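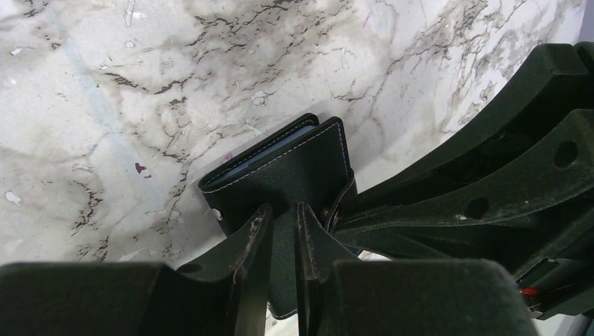 Black wallet with pale stitching, on marble.

Kristýna Vlček has spent most of her working life on choux pastry, first in a hotel kitchen and now as recipe tester at Hidow, where she writes and checks baking instructions for home cooks. Her log of choux batches stands at 2,031 entries. Each entry records the weight of the cooked paste, the weight of egg added, the oven setting and the height of three buns from the tray.

We spoke in the test kitchen at Hidow one morning in June, while a batch was in the oven. I asked first why the same recipe gives a good result one week and flat buns the next.

"Egg," she said. "Most recipes give a number of eggs. An egg isn't a measure. Then the cook dries the paste for a bit longer or a bit less than last time, so the amount needed has changed as well. You've got two things moving and the recipe has fixed one of them at the wrong value."

Her own base formula is 100 g of strong white flour, 160 g of water, 80 g of butter and 2 g of salt. Water, butter and salt are brought to the boil together with the butter already melted. She cuts the butter small and starts it on a low heat. If the water boils while there are still lumps of butter, some of it has gone as steam before the flour is in.

The flour goes in all at once, off the heat. The pan then goes back over a medium flame and the paste is stirred until it has lost a set weight of water. She weighs the pan empty at the start, writes the figure on a strip of tape and weighs it again with the paste in it.

"People are told to look for a film on the base of the pan. In a non-stick pan you may not get one. In a thin steel pan you get one in twenty seconds and the paste is still too wet. Weigh it."

The paste is spread up the sides of a bowl and left to cool for 6 minutes before any egg goes in. Elsie Rudd, who tests alongside her, prefers to use a mixer with the paddle at low speed for the same length of time. They have compared the two methods and found no difference in height. The mixer gives a slightly smoother surface.

With the paste dried to her target, the formula takes 139 g of beaten egg. The last 20 g is held back and added a spoonful at a time. Vlček lifts the spatula and watches how the paste falls. It should hang in a point and drop off slowly. If it runs, there is no remedy that she would put in print.

"You can make a second, stiffer batch and mix them. I've done it. You end up with twice as much as you wanted and it's never quite right. I'd make it into gougères and put plenty of cheese in." 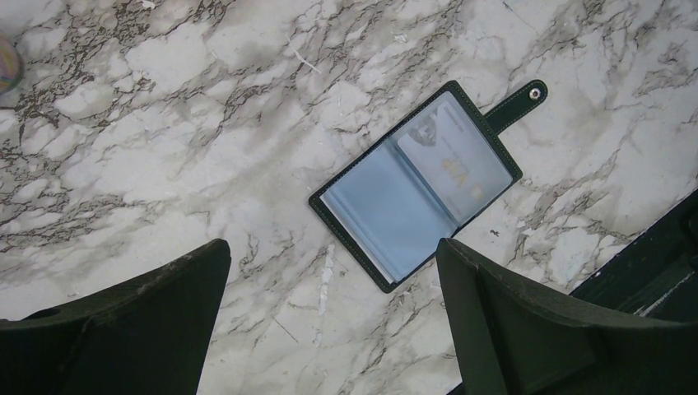 Dark green card wallet, opened flat.

On baking, she is less strict than I had expected. Buns piped at 4 cm across go into an oven at 190°C without the fan and stay there for 32 minutes. The door remains shut for the first 25. She does not start high and turn down, a method she used for years and dropped after going back through the log.

"The hot start gave more height and more cracks. If you're filling them and dusting them with sugar, you might not mind. For éclairs I mind very much, since the icing follows the crack."

Éclairs at Hidow are piped with an open star nozzle, French pattern, with fine teeth. The ridges allow the shell to spread evenly as it grows. They are piped 12 cm long and chilled for half an hour on the tray.

I asked about the Candinero recipe, a choux made with milk in place of half the water, which several readers had written in about. Gareth Sowerby of Leek reported that his shells browned well before they were dry. Vlček had the same result.

"Milk brings sugar and protein, so the colour comes sooner. Drop the oven to 175°C and give them 9 more minutes. The crust is softer. I'd use it for profiteroles that are going to sit in sauce anyway, and water for everything else."

Shells are pierced at the base when they come out and returned to the oven, switched off, with the door held open by a wooden spoon. She leaves them for a quarter of an hour. Once cold they freeze well in a rigid box for a month and are refreshed from frozen at 160°C for five minutes.

Her present work is on choux made with spelt flour. The first batches took less egg than the wheat version and spread more on the tray. She has changed the drying weight twice and is waiting for a new sack of flour before she goes on.

The timer went at that point. She took out the tray, measured three buns with a steel rule and wrote the heights in the log: 41, 43 and 41 mm.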